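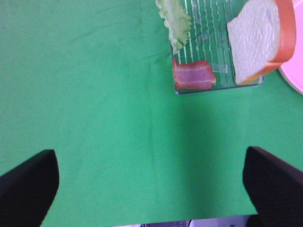
Color calibration on a cheap monitor is mostly a question of what you measure against. For two years I used the gray ramp built into the Stirnik profiling software, which gave good numbers and poor skin tones. A single-color surface turned out to be a better check on the parts of the screen the ramp ignores. The green tabletop is bright and slightly blue, matte, lighter toward the upper left, and darker and more saturated toward the lower right where the shadow falls. A display with a bad green channel breaks that shadow into visible steps. A display with a decent one draws it as a smooth slope.

The monitor is a Coltoner panel, bought used. It has a wide-gamut backlight and an on-screen menu designed by someone who disliked menus. The factory sRGB mode locks brightness, so I ignore it and use the custom mode with the three gain controls. Red needed the largest cut. Blue needed almost none.

## Procedure

1. Warm up the panel. I give it the length of a meal.
2. Turn off the ambient light sensor and any "dynamic contrast" setting. There are 2 of these on the Coltoner, in separate submenus, and disabling one does not disable the other.
3. Set the white point with the gains before touching the software. Every correction made in the graphics card costs levels, and an 8-bit signal has few to spare.
4. Run the full patch set. Mine is 2422 patches. The short set has 400 and is enough for a white point check, but it samples the dark greens thinly.
5. Load the profile, restart the image viewer, and look at a shallow gradient at full size.

Step 5 is where the restart matters. My viewer reads the display profile once at launch and keeps it. I lost an evening comparing two profiles that were the same profile.

## Matrix or table

A matrix profile describes the display with three primaries and a tone curve for each channel. It is small, smooth, and wrong wherever the panel fails to behave like the model. A table profile stores measured corrections across the color space, so it follows the panel more closely and also follows the noise in the measurements.

My table profile won on average error and lost on appearance. The shadow area in the green test showed a faint band along its edge. The matrix profile had a higher error figure and no band. Increasing the smoothing in the table profile reduced the band and did not remove it. I am using the matrix profile for photo work and have kept the other one on disk.

Part of the problem is the probe. The Cifuentes colorimeter reads slowly in the dark patches, and its readings wander when the integration time is set to automatic. Fixing it at the longest setting stretched the run considerably but brought repeat measurements much closer together. The correction file for this backlight type is also necessary. Without it, white comes out slightly pink.

## Printing

None of this transfers directly to paper. The saturated blue-greens I can now see on the screen are outside what the printer can reproduce on matte stock. Soft proofing with the Dorkine paper profile shows them dulling toward teal, and the test print agreed. Relative colorimetric with black point compensation kept the neighboring tones intact. Perceptual intent pulled everything down to make room, including colors that were never out of range.

Still open: whether the band in the table profile comes from the panel or from my patch distribution. The next run will use the same patch count with more samples in the dark greens and fewer near white. I also want to repeat the matrix profile at a lower brightness, as the room is much dimmer in the evening than when I took these readings.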